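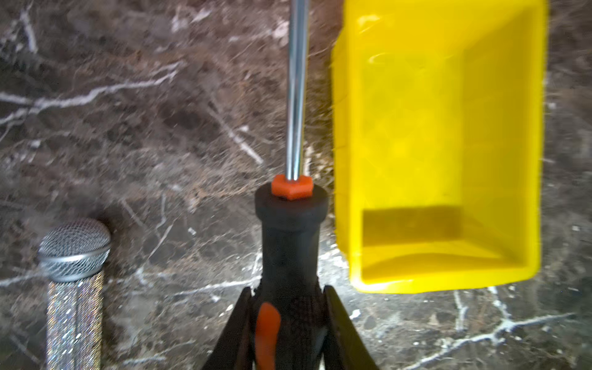
*Black-and-orange screwdriver next to a yellow tray.*

# Drarkix Hand Tools: bench sorting set

Images and labels of hand tools being sorted into plastic trays on a workbench. The set covers small tools of the kind kept in a home or school workshop. It was put together for people working on tool recognition, bench tidying and inventory checks.

Last updated 17th July.

## Contents

| Part | Images |
|---|---|
| `sorting/` | 1839 |
| `trays_only/` | 835 |
| `holdout/` | 300 |

`sorting/` has tools and trays together. `trays_only/` shows trays with no tool outside them, and is meant for checking that a model doesn't find tools where there are none. Please don't train on `holdout/`.

## Tools

There are 40 tools in the set. Each has its own ID, and the ID stays the same across all three parts. The classes are:

- `screwdriver`
- `pliers`
- `wrench`
- `hex_key`
- `scraper`
- `tape_measure`
- `other`

Screwdrivers are the largest class. They are also the hardest to tell apart, as several share a black handle with orange trim and differ mainly in the length of the shaft or the tip. When the tip can't be seen, the `tip` field is set to `unknown`. Do not fill it in from the tool ID if you are testing tip recognition, or the scores will come out too high.

Nut drivers are filed under `screwdriver`. This was a mistake in the first version and we kept it so that old results can still be compared. Filter on `subtype` if you need them split out.

## Trays

Trays are labeled by color: `yellow`, `blue`, `gray` and `clear`. The color tells you which group of tools goes in it:

- yellow: screwdrivers and hex keys
- blue: pliers and wrenches
- gray: scrapers and tape measures
- clear: anything else

The Renport session was sorted under an older plan in which hex keys went in the clear tray. Those rows have `plan: 1`. All other rows have `plan: 2`.

## Label format

Labels are in `labels.csv`, one row per tool per image.

| Column | Meaning |
|---|---|
| `image` | path from the top folder |
| `tool_id` | ID of the tool |
| `class` | class from the list above |
| `subtype` | finer type, may be blank |
| `tip` | tip shape or `unknown` |
| `tray` | color of the nearest tray |
| `in_tray` | `yes`, `no` or `partly` |
| `plan` | sorting plan, `1` or `2` |
| `session` | `clutetus` or `renport` |

`in_tray` is judged from the image alone. A tool whose handle rests on the rim counts as `partly`. A tool beside a tray, with no part of it over the rim, is `no`, even if it is very close.

Outlines are in `masks/`, with the same file names as the images. Shiny shafts were outlined by hand. The automatic outlines tended to break wherever there was a bright streak along the metal.

## Known problems

- Yellow trays reflect light onto nearby tools. Chrome parts can pick up a yellow tint.
- Long tools often run past the border of the image. The mask covers only the part that shows.
- Some close views are soft toward the edges.
- Tape measures appear only in the Clutetus session.
- Two scrapers have nearly the same handle and their IDs may be swapped in places. Treat them as one tool if it matters.

## Using the split

Load `holdout.txt` and drop every file it names before training. Report results for each class as well as the overall number, as the overall number mostly follows the screwdrivers.

## Related

The Sugiyama drawer set uses the same class names but has no tray labels. The two can be merged if you leave `tray` and `in_tray` blank for the drawer images. Tool IDs overlap between the two sets and do not refer to the same tools, so add a prefix first.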